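Progress report to Vallevari, Mar 22, 2022
Prepared by Bronwyn Partington

Work on the overhead panels at the Kassa room has gone to plan this month. Of the 64 panels ordered from Timero, 25 are up. Two came with damaged rims and have gone back. 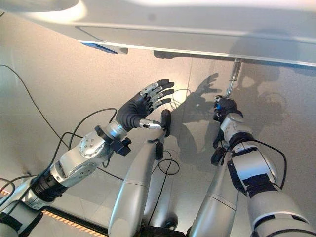

Underside of a white overhead panel, with the blue patch on the left and a thin metal rod near the right end.

Henok Admasu has checked the seams on the finished panels and marked 11 for adjustment. The remaining panels are stored at Jirkudska. Spending is within the agreed budget and we are not asking for any change to the March payment.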